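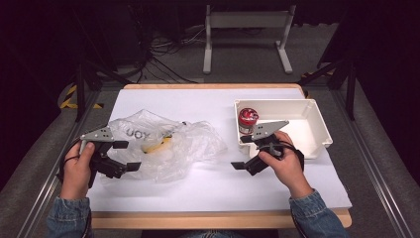 Two grippers, one banana in a bag, one jar in the tray. Saturday at Gorside.

Quick one tonight, I have an early start and I promised I'd write this up before I forgot it all.

So, open day at the Gorside building. Doors at 2, I got there late, parking was a mess, missed the welcome talk completely. Went straight for the robot room because that's what I came for. Dark in there, black and yellow tape on the floor, cables everywhere. Loved it.

The bit I stayed for was the hand-held gripper table. You hold one in each hand and do ordinary stuff with them, groceries mostly, and the recordings go toward teaching the arms. Subbarao Poduval was running it and he was great, very patient with a line of people who all wanted a go at once. He said they've got 200 runs of the grocery job so far and want a lot more before December.

Plastic bags are the hard part, he says. They crumple, they shine, they change shape every time you touch them. A jar is just a jar. I asked if the banana gets bruised and he said they go through a lot of bananas.

Had my turn after a 17 minute wait (yes I timed it). Much harder than it looks!! You lose all the feeling in your fingertips, so you're going off your eyes and nothing else. Dropped the jar twice. Third time I got it in the tray, sort of sideways. The kid after me did it first try, of course.

Wrists were sore after. Told Subbarao the handles could be fatter and he wrote it down, so maybe that goes somewhere.

Other stuff: the Strazds people had a sorting arm down the hall but it was paused for lunch both times I went by. Privbridge had a table with stickers and not much else. Coffee was 3 dollars and not worth it.

Next one is out at Casstead, no date yet. I'll post it when I hear. If you go, do the grippers first, teh line only gets longer. And wear shoes you can stand in.

More pics when I find my cable.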